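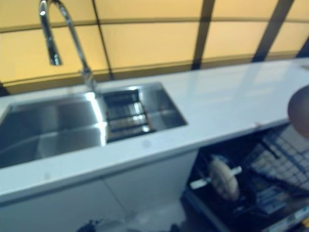
Double sink — keep the small side or not?

oliwia_r
Mar 14, 2025
redoing counters in August, have the big basin + small one next to it like that. installer at Domański wants me to go single. is the little side good for anything?

cyprian_sz
go single. had a double for 11 years, the small side was where sponges went. you cant fit a sheet pan in half a sink

danutaj
Disagree. Rinse in the small one, soak in the big one, dishwasher right there. Get a rack for the bottom tho

cyprian_sz
racks get gross. who is scrubbing under that

danutaj
me? takes 2 minutes. lift it out, brush, done

zdz_w
pull down faucet matters more imo. check the hose reaches BOTH sides before you buy, mine didnt

oliwia_r
ok good to know. the white counter, does it stain? mine would be glossy

zdz_w
smudges yes, stains no. turmeric came off w/ baking soda

cyprian_sz
mine took turmeric and kept it lol. get a sample peice first

oliwia_r
asking Domański for one. still leaning double — sorry cyprian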